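연구장비 공동이용 게시판 > 도입 검토 > 양팔 로봇·그리퍼

제목: Brondar 양팔 작업 키트 평가 대여 결과 공유 및 의견 요청

작성자: 장비평가_Kolář
등록: 2019년 12월 26일 목요일

공동이용 기관 담당자 여러분께 알립니다.

지난 11월 한 달간 본 실험실에서 Brondar 양팔 작업 키트를 평가 대여 조건으로 운용하였습니다. 정식 도입 여부는 다음 분기 장비 심의에서 결정될 예정이며, 그에 앞서 운용 결과를 공유하고 동일 기종 또는 유사 기종을 사용해 본 기관의 의견을 구하고자 합니다. 대여 계약은 국내 공급을 맡고 있는 Truseck을 통하여 체결하였고, 설치와 초기 교육도 같은 회사에서 진행하였습니다.

키트의 구성은 다음과 같습니다. 로봇 팔 한 쌍, 팔 끝에 장착하는 두 손가락 그리퍼 한 쌍, 제어기, 원격 조작 장치, 작업 기록용 소프트웨어입니다. 작업대와 대상물은 포함되어 있지 않아 본 실험실에서 별도로 준비하였습니다. 견적서에는 작업대가 '권장 사양'으로만 기재되어 있으므로 예산을 편성하실 때 누락하지 않도록 유의하시기 바랍니다.

평가 과제로는 식기 정리를 선정하였습니다. 선정 사유는 첫째, 접시는 얇고 둥글며 표면이 매끄러워 파지가 쉽지 않다는 점, 둘째, 투명 아크릴 거치대에 비스듬히 세워 둔 상태에서는 접시끼리 서로 겹쳐 인접한 접시를 건드릴 가능성이 높다는 점입니다. 한 팔로 처리하는 경우와 양팔로 처리하는 경우를 비교하기에 적합한 과제라고 판단하였습니다.

절차는 원격 조작으로 접시를 거치대에서 꺼내어 작업대 위에서 양쪽 테두리를 잡은 상태로 유지하고, 이후 지정된 위치에 내려놓거나 거치대로 되돌리는 것입니다. 조작자는 Dalia Ragab 연구원과 Hazem Kamel 연구원이 교대로 맡았습니다. 기록된 시도는 총 162회이며, 접시를 떨어뜨린 사례는 3회입니다. 세 사례 모두 한쪽 손가락이 테두리에 완전히 걸리지 않은 상태에서 들어 올리기 시작한 경우였습니다.

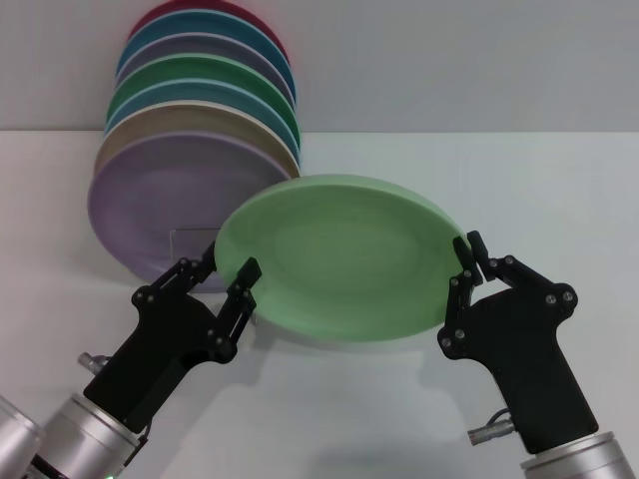 양팔 파지에서 가장 까다로운 부분은 좌우 손가락의 진입 각도를 맞추는 일이었습니다. 테두리의 윗면과 아랫면을 각각의 손가락으로 물어야 하는데, 한쪽이 먼저 닫히면 접시가 반대편으로 밀려나면서 기울어집니다. 조작자가 이 현상에 익숙해지기까지 상당한 연습이 필요하였으며, 초기 교육 자료에는 이에 관한 설명이 없었습니다. Truseck 측에 보완을 요청하여 이후 별도의 안내문을 전달받았습니다.

그 밖의 평가 사항을 항목별로 적습니다.

가. 기계부
팔의 반복 동작은 안정적이었습니다. 평가 기간 중 비상 정지가 작동한 일은 있으나 모두 조작자의 판단에 따른 것이었고, 기계적 고장으로 인한 정지는 없었습니다. 다만 그리퍼 관절부의 볼트 가운데 한 곳이 운용 중 느슨해진 것을 점검 과정에서 발견하였습니다. 조임 토크 값이 설명서에 기재되어 있지 않아 제조사에 문의하였으며, 회신까지 한 주 이상 소요되었습니다.

나. 배선
그리퍼 쪽 케이블의 여유 길이가 충분하지 않다고 판단합니다. 손목을 크게 돌린 자세에서 케이블이 당겨지는 일이 있어, 작업 자세를 제한하는 방식으로 대응하였습니다. 도입 시 연장 케이블을 견적에 포함하도록 요구할 것을 권고합니다.

다. 소프트웨어
기록 기능은 양호합니다. 시도별로 시작과 종료를 표시할 수 있고, 실패한 시도를 따로 분류할 수 있습니다. 반면 권한 관리가 미흡하여 조작자 계정으로도 이전 기록을 삭제할 수 있습니다. 공동이용 환경에서는 이 점이 문제가 될 소지가 있습니다.

라. 서비스 조건
평가 대여는 도입 시 대여료를 구매가에서 공제하는 조건이었습니다. 유지보수 계약은 별도이며, 현장 방문은 연간 횟수가 정해져 있습니다. 구체적인 금액은 기관별로 협의하게 되어 있으므로 이 글에는 적지 않습니다.

종합하면 본 실험실은 조건부 도입 의견을 제출할 예정입니다. 조건은 권한 관리 개선, 연장 케이블 제공, 토크 값을 포함한 정비 문서의 제공입니다. 이에 대한 의견을 댓글로 남겨 주시기 바랍니다.

댓글

H_Benmoussa아님_Adel
Adel Benmoussa입니다. 상세한 자료 공유에 감사드립니다. 본 기관은 지난해부터 Dovero 그리퍼를 다른 제조사의 팔에 장착하여 사용하고 있습니다. 두 가지를 문의드립니다. 첫째, 162회의 시도에 연습 기간의 시도가 포함되어 있습니까. 둘째, 낙하 외에 인접한 접시를 건드리거나 거치대를 밀어낸 사례는 어떻게 분류하셨습니까. 낙하 3회라는 수치만으로는 과제 수행의 품질을 판단하기 어렵다고 생각합니다.

장비평가_Kolář
답변드립니다. 연습 기간의 시도는 포함하지 않았습니다. 조작자별로 교육을 마친 이후의 기록만 집계하였습니다. 인접한 접시와의 접촉은 '경미 접촉'으로 따로 표시하도록 하였으나, 조작자에 따라 표시 기준이 일정하지 않았던 것으로 확인되어 수치를 공개하지 않았습니다. 이 점은 평가 설계의 미비로 인정하며, 심의 자료에도 그와 같이 기재하겠습니다.

공동기기실_Latifa
Latifa El Khatib입니다. 공동기기실의 입장에서 의견을 드립니다. 조건부 도입이라는 결론에 동의하기 어렵습니다.

권한 관리 문제는 개선 조건으로 둘 사안이 아니라 도입 전에 해결되어 있어야 할 사안입니다. 공동이용 장비의 기록은 이용료 정산의 근거 자료로도 사용됩니다. 조작자가 다른 이용자의 기록을 삭제할 수 있다면 정산 분쟁이 발생하였을 때 확인할 방법이 없습니다. 공급사가 '차기 판에서 개선하겠다'고 답변한 뒤 일정이 미루어지는 경우를 여러 차례 경험하였습니다. 검수 조건에 명시하지 않는 한 조건부라는 표현은 실효가 없습니다.

아울러 원격 조작은 숙련된 조작자가 있어야 운용할 수 있습니다. 공동기기실에 전담 인력이 배정되지 않은 상태에서 장비만 도입하면 가동률이 낮아질 것이 예상됩니다. 인력 계획이 함께 제출되어야 한다고 봅니다.

Hazem.Kamel
평가 당시 조작을 맡았던 Hazem Kamel입니다. 인력에 관하여 보충 설명을 드립니다.

숙련에 필요한 시간은 과제에 따라 차이가 큽니다. 접시를 한쪽에서만 잡고 옮기는 동작은 첫날에도 수행할 수 있었습니다. 양팔로 동시에 잡는 동작은 그보다 훨씬 오래 걸렸습니다. 특히 접시를 잡은 뒤 두 팔을 같은 속도로 움직이지 않으면 접시가 손가락 패드 사이에서 미끄러집니다. 저는 들어 올리기 전에 한 차례 멈추고 양쪽 손가락의 물림을 확인하는 순서를 정하여 지켰고, 이 순서를 적용한 뒤로는 시도가 한결 안정되었습니다.

저의 의견으로는 전담 인력보다 이용자 교육 과정이 우선입니다. 이용자가 자신의 과제를 직접 조작하지 않으면 기록의 활용도가 떨어집니다. El Khatib 선생님의 우려는 이해하나, 전담 인력이 없다는 이유로 도입을 미루는 것에는 찬성하지 않습니다.

공동기기실_Latifa
이용자 교육에 반대하는 것이 아닙니다. 교육을 누가 담당할 것인지를 여쭙는 것입니다. 평가 기간에는 Truseck의 교육이 대여 조건에 포함되어 있었으나, 도입 이후의 신규 이용자 교육은 견적서에 항목이 없습니다. 첨부된 견적서를 다시 확인하여 주시기 바랍니다.

Hazem.Kamel
확인하였습니다. 지적하신 내용이 맞습니다. 신규 이용자 교육은 별도 협의로 되어 있습니다. 이 부분은 제가 잘못 알고 있었습니다.

huaman_시설지원
Huamán 센터 시설지원 담당입니다. 본 센터는 같은 키트의 이전 판을 보유하고 있어 참고 사항을 남깁니다.

손가락 패드는 소모품으로 보셔야 합니다. 본 센터는 패드를 1,000회 파지마다 교체하는 것으로 내부 기준을 정하였습니다. 제조사의 권고는 아니며 본 센터의 작업물을 기준으로 정한 값이므로, 매끄러운 도자기류를 주로 다루는 경우에는 다를 수 있습니다. 패드 표면이 닳으면 같은 힘으로 잡아도 미끄러짐이 발생합니다. 파지력을 높여 보완하려는 이용자가 많은데, 얇은 대상물에서는 파손으로 이어질 수 있으니 패드를 먼저 점검하시기 바랍니다.

볼트 풀림은 본 센터에서도 확인된 바 있습니다. 관절마다 볼트에 표시선을 그어 두고 작업 시작 전에 육안으로 점검하고 있습니다. 비용이 들지 않는 방법이며 효과가 있었습니다.

Dalia_R
Dalia Ragab입니다. 표시선 방법은 저희도 즉시 적용할 수 있을 것 같습니다. 감사합니다. 한 가지 문의드립니다. 표시선에 사용하시는 도료는 무엇입니까. 저희 그리퍼는 무광 검은색이어서 밝은 색이 필요할 것으로 보입니다.

huaman_시설지원
흰색 유성 마커를 사용합니다. 전용 도료도 시험하였으나 정비할 때 제거하기가 번거로워 마커로 변경하였습니다. 알코올로 닦으면 지워지므로 세척 후에는 다시 그어야 합니다.

Adel_B
앞서 문의드린 Adel Benmoussa입니다. 계정 표시명에 오류가 있어 수정하였습니다.

그리퍼에 관하여 의견을 덧붙입니다. 본 기관이 사용하는 Dovero 그리퍼는 손가락 끝의 패드만 분리하여 교체할 수 있고, 교체에 공구가 필요하지 않습니다. Brondar 키트에서는 패드 교체가 어떤 방식으로 이루어지는지 궁금합니다. 손가락 전체를 분해해야 한다면 유지 비용의 차이가 적지 않을 것입니다. 팔과 제어기만 Brondar에서 도입하고 그리퍼는 따로 선정하는 방안도 심의에서 검토할 가치가 있습니다.

장비평가_Kolář
패드 교체에는 공구가 필요하나 손가락 전체를 분해하지는 않습니다. 평가 기간에는 교체를 실시하지 않았고, 교체 절차는 설치 시에 시연으로 확인하였습니다. 그리퍼를 분리하여 구매하는 방안은 Truseck에 문의한 바 있으며, 기록용 소프트웨어가 타사 그리퍼의 개폐 값을 읽지 못한다는 답변을 받았습니다. 직접 시험한 결과는 아니므로 공급사의 답변으로만 전달드립니다.

Adel_B
그 답변은 정확하지 않을 가능성이 있습니다. 본 기관에서는 다른 제조사의 제어기에서도 중계 프로그램을 작성하여 개폐 값을 읽고 있습니다. 물론 작성과 유지에 인력이 소요되므로 모든 기관에 권할 방법은 아닙니다. 필요하시면 기술 문서를 보내 드리겠습니다.

공동기기실_Latifa
중계 프로그램의 유지 책임이 이용 기관에 귀속된다면 공동기기실은 찬성할 수 없습니다. 담당자가 변경되면 관리할 사람이 없게 됩니다. 완제품 구성으로 도입하고, 미흡한 부분은 계약서에 명시하여 공급사가 책임지도록 하는 것이 타당합니다.

Dalia_R
조작자의 입장에서 케이블 문제를 다시 말씀드립니다. 본문에는 작업 자세를 제한하여 대응하였다고 기재되어 있으나, 실제로는 이 제한이 과제 수행에 적지 않은 영향을 주었습니다. 접시를 뒤집어 놓는 동작도 당초 계획에 있었으나 손목 자세의 제한 때문에 제외하였습니다. 심의 위원께서 결과를 보실 때 이 점을 함께 고려하실 수 있도록 본문에 반영하여 주시기를 요청드립니다.

또한 거치대에 관하여 말씀드립니다. 투명한 거치대는 조작 화면에서 경계가 잘 보이지 않습니다. 빛이 반사되는 면에서만 위치를 짐작할 수 있어, 손가락 끝이 거치대에 닿는지 판단하기 어려웠습니다. 키트의 결함은 아니지만 같은 과제를 계획하시는 기관에서는 불투명한 거치대를 사용하시거나 가장자리에 색 테이프를 붙이시는 편이 좋겠습니다.

장비평가_Kolář
두 가지 모두 심의 자료에 반영하겠습니다. 제외된 동작은 별도 항목으로 기재하고, 제외 사유를 함께 적겠습니다.

huaman_시설지원
거치대 의견에 대하여 다른 견해를 말씀드립니다. 색 테이프를 붙이면 조작은 수월해지지만, 기록을 이후 자동 동작의 학습에 활용할 계획이 있다면 실제 사용 환경과 차이가 생깁니다. 식기 거치대에는 투명한 제품이 적지 않으므로, 어려운 조건을 그대로 유지하는 편이 자료로서 가치가 높다고 봅니다. 본 센터에서도 이 문제로 내부 의견이 나뉘어 현재까지 통일된 지침이 없습니다.

Hazem.Kamel
저도 테이프를 붙이지 않는 쪽에 동의합니다. 교육 기간에만 붙이고 본 기록에서는 제거하는 절충안을 제안드립니다.

Dalia_R
절충안에 이의 없습니다. 다만 제거 시점은 교육 담당자가 정하도록 문서로 남겨 주시기 바랍니다.

공동기기실_Latifa
심의 자료 제출 전에 다음 사항의 확인을 공식적으로 요청합니다. 신규 이용자 교육의 단가, 기록 삭제 권한의 분리 가능 여부와 적용 시점, 소모품 단가표, 그리고 현장 방문 횟수를 초과하였을 때의 비용입니다. 답변은 구두가 아닌 문서로 받아 주시기 바랍니다. 해당 문서가 첨부되지 않을 경우 공동기기실은 보류 의견을 제출하겠습니다.

장비평가_Kolář
요청 사항을 정리하여 Truseck에 공문으로 발송하였습니다. 회신 기한은 발송일로부터 25일로 지정하였습니다. 회신을 받는 대로 이 글에 첨부하고, 본문의 종합 의견도 필요한 경우 수정하겠습니다. 기한 내에 회신이 없을 때에는 본 실험실도 보류 의견으로 변경할 예정임을 함께 알려 드립니다.

Adel_B
기한 설정에 동의합니다. 중계 프로그램의 기술 문서는 참고용으로 쪽지를 통해 보내 드렸습니다. 내부 검토 외의 용도로 배포하실 때에는 사전에 연락을 부탁드립니다.

게시판 관리자
견적서 원본에 협의 단가가 포함되어 있어 첨부 파일의 열람 권한을 공동이용 협약 기관으로 제한하였습니다. 열람이 되지 않는 기관 담당자께서는 소속 기관의 협약 여부를 확인하신 후 관리자에게 문의하시기 바랍니다. 댓글은 회신 문서가 첨부될 때까지 열어 두겠습니다.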